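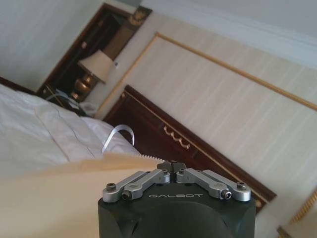 푸본 보건지소의 방문 간호사 로리 세이스(Lowri Sayce)를 따라다닌 첫날, 나는 뎅기열을 막는 일이 남의 집 안방까지 들어가는 일이라는 것을 처음 알았다. 웅덩이에 약이나 치고 다니는 줄 알았던 것이다. 세이스는 현관에서 신발을 벗고 할머니의 안부를 묻고 손주의 기침 이야기를 다 듣고 나서야 슬그머니 손전등을 꺼낸다. 사진에도 침대가 있지만, 그가 방에 들어서면 가장 먼저 살피는 자리가 바로 침대 주변이다. 뎅기열을 옮기는 숲모기류는 낮에 물고, 어둡고 서늘한 구석을 좋아해서 침대 밑이나 옷장 뒤에 가만히 붙어 쉬곤 한다. "다들 마당만 보시거든요." 세이스가 무릎을 꿇은 채 말했다.

푸본은 항구를 끼고 언덕 세 면에 집들이 다닥다닥 붙은 동네다. 올해 방문 대상은 533가구. 세이스와 동료들이 이 집들을 차례로 도는데, 비가 많이 온 주에는 같은 집에 두 번 가기도 한다. 언덕길은 가파르고 골목 이름은 절반이 지도와 다르다. 나는 첫 골목에서 벌써 숨이 찼고, 세이스는 그런 나를 돌아보며 물통을 건넸다(미지근했지만 그렇게 고마울 수가 없었다!).

가장 오래 머문 곳은 에라지 골목이었다. 수도가 자주 끊기는 곳이라 집집마다 물을 받아 둔다. 뚜껑 없는 통에 물이 며칠 고여 있으면 모기가 알을 낳기에 딱 좋은데, 그렇다고 물을 버리라고 할 수도 없는 노릇이다. 예전에는 공무원이 와서 통을 엎어 버리고 간 적도 있었다고 한다. 주민들은 아직도 그 얘기를 한다. 나도 그날 하루에만 세 집에서 같은 이야기를 들었고, 들을 때마다 엎어진 통이 조금씩 커졌다. 그래서 세이스는 통에 손을 대지 않는다. 촘촘한 망을 잘라 와서 고무줄과 함께 건네고, 주인이 직접 씌우는 동안 옆에서 이런저런 말을 붙인다. 일주일에 한 번은 통 안쪽 벽을 솔로 문질러 달라는 부탁도 잊지 않는다. 알은 물 위가 아니라 벽면에 붙어 있고, 말라도 한동안 살아남는다.
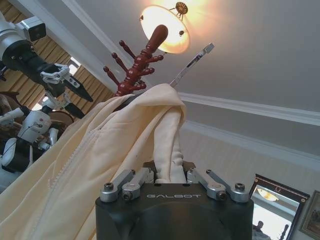
솔질 이야기가 나오면 반응이 갈린다. 어떤 집은 벌써 하고 있다며 반들반들한 통을 자랑하고, 어떤 집은 허리가 아파서 못 한다고 한다. 허리가 아프다는 집에는 세이스가 옆집 젊은이를 불러다 앉힌다. 옆집 모기가 우리 집 모기라는 것을 이 동네 사람들은 잘 알고 있어서, 대개는 투덜거리면서도 솔을 든다.

점심은 피사바노라는 작은 식당에서 먹었다. 생선국이 짜고 맛있었다. 주인 아주머니는 지난 1월에 뎅기열을 앓았는데, 눈 뒤쪽이 빠질 듯이 아팠다며 손가락으로 눈두덩을 꾹 눌러 보였다. 처음에는 몸살인 줄 알고 집에 있던 진통제를 먹으려다가 딸이 말려서 보건지소로 왔다고 한다. 세이스가 국그릇을 내려놓고 이 대목만큼은 꼭 써 달라고 했다. 뎅기열이 의심될 때 이부프로펜이나 아스피린 계열의 약을 먹으면 출혈 위험이 커질 수 있으니, 갑자기 고열이 나면 약부터 찾지 말고 진료를 받으라는 것이다. 열이 내렸다고 마음을 놓아서도 안 된다. 열이 떨어질 무렵에 배가 심하게 아프거나 계속 토하거나 잇몸에서 피가 나면 곧바로 병원에 가야 한다. 아주머니는 옆에서 고개를 끄덕이며 국을 한 국자씩 더 떠 주었다.

오후에는 라르나노 쪽으로 넘어갔다. 언덕 너머의 조용한 마을인데, 학교가 있어서 낮에 모기에 물리는 아이들이 많다. 교실 네 곳을 돌며 창문의 방충망을 살폈고, 찢어진 자리마다 아이들이 스티커를 붙여 표시해 두었다. 공룡 스티커가 압도적으로 많았다. 방충망을 새로 다는 예산은 아직 나오지 않았고, 교장은 그 이야기를 하면서 한숨을 길게 쉬었다.

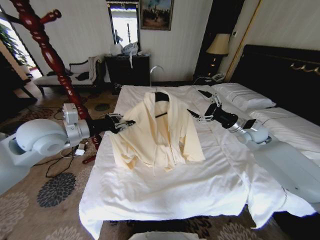 아이들이 가장 많이 물은 것은 뜻밖에도 옷이었다. 더운데 무엇을 입으란 말이냐는 항의에 가까웠다. 세이스의 답은 늘 같다. 품이 넉넉하고 얇고 밝은색일 것, 그리고 팔을 덮을 것. 사진 속의 크림색 긴소매 셔츠 같은 빛깔이면 무난하다. 모기는 짙은 색에 더 잘 끌리는 편이고, 몸에 딱 붙는 옷은 천 위로도 물릴 수 있다. 한 아이가 체육복은 남색인데 어떡하느냐고 물었고, 세이스는 드러난 팔다리에 기피제를 바르고 나가라고 일러 주었다. 자외선 차단제를 먼저, 기피제를 나중에. 순서를 노래로 만들어 부르는 반도 있었다.

돌아오는 길에 세이스에게 이 일이 지겹지 않으냐고 물었다. 비가 오면 통에는 또 물이 고이고, 한번 씌운 망도 어느새 벗겨져 있으니 말이다. 그는 한참 걷다가, 작년에 문을 안 열어 주던 집에서 올해는 망을 두 장 더 달라고 하더라는 이야기를 했다. 그러고는 그 집 개가 새끼를 낳았다는 이야기로 넘어갔고, 우리는 버스 정류장까지 내내 강아지 이야기를 했다.

푸본 보건지소에서는 물통용 망을 무료로 나누어 준다. 통의 지름을 재어 가면 맞는 크기로 잘라 준다.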